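4.2 Evaluation of the Jorico hand-held kit in household tidying

The second product under review is the Jorico hand-held gripper kit, supplied to us by Levstead under a standard purchase agreement. Unlike the Avus arm considered in Section 4.1, the kit has no motors driving the arm as a whole. The operator carries the gripper, closes it on an object and moves it through the task, while a camera on the tool records the view over the fingers. The recordings are then used to train a policy for a fixed or mobile arm fitted with the same fingers. The supplier lists the kit as suited to kitchen and living-room work, and our review was limited to the first of these.

Household waste was chosen as the main test class for two reasons. It is a common request in home service work, and it contains objects that are poorly handled by the rigid parallel jaws used in earlier studies. Wrappers, thin bags and paper scraps have no stable shape. Their grasp width changes as the fingers close, and a point that offers a firm hold before lifting may fold or slip once the weight of the object is taken up. A kit that records well on cups and boxes may therefore give poor data on waste.

Data were collected in November in furnished homes, with no change made to the layout of the kitchen beyond clearing a path to the bin. Operators worked through four task types: picking waste from the floor, picking waste from a worktop, carrying it to a bin, and releasing it above the opening. In total 2649 episodes were recorded. Of these, 309 were removed before training. The removed episodes were those in which the object left the camera view before release, those in which tracking of the tool was lost, and those in which the operator touched the object with a bare hand. Episodes containing a failed first grasp were kept if the operator recovered without putting the tool down, as such recoveries were held to be useful to the policy.

Each operator was given 40 minutes of practice before recording. The instructions supplied with the kit suggest a shorter period, but in a pilot we found that new users tended to close the fingers too early and push light objects along the floor. This habit was less frequent after the longer practice. Operators were told to approach from above where possible, to hold the object clear of the bin rim, and to pause before opening the fingers. The pause has no value for the task itself. It was added to give the labelling software a clear boundary between the carrying and release phases.

Finger padding had a marked effect on the results. The soft pads held folded film without a high closing force, and operators reported less strain in the hand than with the bare fingers supplied as an alternative. The pads also hide part of the contact area from the camera. For thick objects this was of little concern. For thin film the policy had to infer from the shape of the visible part whether the object was held, and errors of this kind were the most frequent cause of failure in the release phase. 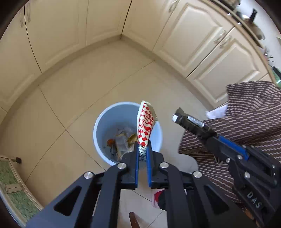

Figure 4. Release phase of the waste task: a snack wrapper held above the bin with the hand-held gripper.

A further difficulty concerns the bin. The policy learns the release point from the position of the rim in the camera view, and bins that are pale and low in contrast with the floor gave less reliable rim estimates than dark ones. We did not correct for this by marking the rim, as the purpose of the review was to assess the kit under normal conditions of use. Waste already in the bin had a smaller effect. It changed the appearance of the opening between episodes, but did not appear to shift the release point chosen by the trained policy.

The processing software was tested in the version delivered with the kit and again after export to the Antunes format. Export kept the tool path and finger width, but dropped the confidence value attached to each tracking sample. Buyers who intend to filter episodes by tracking quality should do so before export. The supplier has been informed of the omission, and no revised version had been received at the time of writing.

On the basis of these trials, the kit is judged suitable for collecting data on light household waste, subject to the limits on thin film noted above. It was not tested on wet waste, glass or food scraps, and no claim is made for those classes. Running costs, including the replacement of worn finger pads, are treated together with those of the Avus arm in Section 4.3.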